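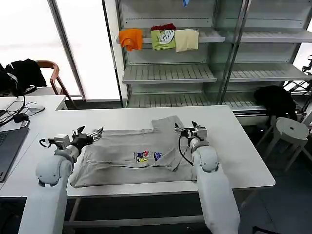 Session 4: Folding a printed T-shirt

Textile Care, Skerkik evening course
Handout, 01/05/2026

Welcome back! Last time was all towels and pillowcases, nice obliging rectangles. Now we get to sleeves, and I think this is where folding gets really fun.

Start with the surface. A big flat table at hip height beats a bed every time, and a pale one is lovely to work on provided your shirt isn't the same shade. A light grey tee on white takes a bit more looking, so find the hems with your fingers first.

Laying out

Spread the shirt and smooth from the middle towards the edges with flat hands. Soft creases will shift with a stroke or two. Sharp ones won't – go back to the Bruserent notes on steaming for those.

The first side

Bring one side in towards the centre. The sleeve comes along with it and very often sticks up past the fold, or a loose flap slides off at an angle. Leave the body where it is and deal with the sleeve alone: lay it back down along the side, then run your palm over the fold. Do the second side to match, and bring the hem up to the collar in two goes.

Where does the print go?

My favourite question! A small colourful graphic near the middle of a shirt is a gift, as you can use it as your centre mark. Try a few with the print on the outside of the finished fold. You'll spot the right shirt on the shelf straight away.

On the shelf

Four folded garments side by side is plenty for a first go. Orange, dark red, lime green and cream look wonderful together, and you can see at a glance what's there. Watch for anything draping over the shelf edge (slide it back and refold if it has grown). Leave the shelves underneath clear for now, we'll fill them in the Teltetti stacking exercise.

To practise before next time

Fold 18 shirts, any size, and note which sleeve gives you more trouble. Bring one long-sleeved top with you.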